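Data collection > Two-arm rigs > How many microwaves is enough?

17 replies, showing page 1

mekby_sam
Right then. We've been recording kitchen tasks on the two-arm rig since May, chest camera plus one on each wrist, and the boss has asked for 4,000 examples of "heat something up". Open door, put bowl in, close door, press the button, stop when told. I've got one microwave, one table, one bowl and a person who is already starting to hate the bowl.

Question is whether we do all 4,000 on the one microwave or start swapping. Swapping costs us most of a morning each time because everything has to be checked again and somebody always loses the gripper spacers.

gtesta
Swap. Swap early. We did a big pile on a single microwave at my last place and what we got was a policy with a deep personal relationship to one microwave. Moved it a hand's width to the left and it pressed the air next to it with total confidence.

skandov_fan
Disagree with Gemma (hello Gemma). If you spread thin from day one you get a bit of everything and it's bad at all of it. Nail one appliance, get the button press reliable, then widen out. You can't debug four microwaves at once.

gtesta
You can't debug one either if you don't know whether it has learned "start button" or "orange blob, low down on the right".

skandov_fan
For the first month I'd take orange blob.

E_Shiferaw
Been running collection shifts for a while so here's the dull view from the chair. What matters more than the number of microwaves is how the person driving the arms starts each take. Ours all began with both grippers parked in the same spot, same height, jaws the same amount open. Lovely and tidy. Then we tested it from somewhere else and it waved its elbows about until someone hit the stop. We had 60 takes of a good driver doing it the same way and they were worth about as much as six.

Now the sheet says move the appliance, move the bowl, start from wherever your hands fell. People complain that it looks messy. Good.

mekby_sam
Does anybody bother with failed presses? I've been binning them.

E_Shiferaw
Don't bin them! Tag them and keep them. A miss followed by a second go is the most useful thing you'll record all day. A miss followed by swearing, mute the audio.

samuele_r
On the background, what are people using? I put up a white sheet over everything behind the table and the drop in nonsense was very noticeable. Before that it could see the coats.

gtesta
And it'll be put to work in a kitchen with no coats, no kettle and a bedsheet behind the microwave, will it?

samuele_r
I said it worked. I didn't say I was proud.

skandov_fan
Sheet first, clutter later. Same argument as above, I'm at least consistent.

Fiorella_L
Chest camera people, check how much of the panel you can really see when the right arm comes in. I went back through a batch of ours and in plenty of takes the gripper is sat over the bottom of the controls just as it gets interesting. The model is being asked to learn a press from the back of a hand.

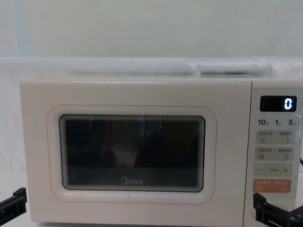

Photo: Fiorella Lombardi, Parisi bench 2. Fine to reuse with credit.

The display reads 0 and you can still see the orange button, so I'd call it usable, but some of what's under that button on the right has gone behind the gripper. The wrist camera has to carry it from there. Ours are in sync with the chest one now. For a good while they weren't, and I'd rather not talk about it.

mekby_sam
That's a lot closer than I've got mine. Is the labelling on the buttons a problem? Ours is in English, and I don't want to find out in six months that it reads.

Fiorella_L
It doesn't read. The panel on that one is in Chinese and so far it hasn't asked for a translation. What does bother me is the glass. I've got two little green streaks of light up in the door window and something pale lower down that could be a bowl or could just be a reflection. I can't tell from that still, so I'm not going to blame the model when it can't.

sandro_dl
Polarising filter?

Fiorella_L
Tried one. Killed the digits on the display at certain angles. Pick your misery.

gtesta
Tape some card over whatever's glowing green and see if the streaks go. Cheapest fix going.

E_Shiferaw
Also wipe the door between shifts, or don't, but decide. We had fingerprints Monday to Thursday and a spotless door on Friday, and you could pick out the Friday takes by eye.

sandro_dl
Back to the original question. At Gotex we did 48 takes per position, then shifted the microwave, and changed the microwave itself once a week. No science behind the 48, it's what fits between two cups of tea. Held up all right.

skandov_fan
Once a week is basically my plan with extra lifting.

gtesta
It's basically my plan with fewer microwaves.

mekby_sam
OK, going with Sandro's. I've found a second one in the staff kitchen that I reckon won't be missed until lunch. Will post the failure counts when I've got a batch tagged. Does anyone have a spare set of gripper spacers?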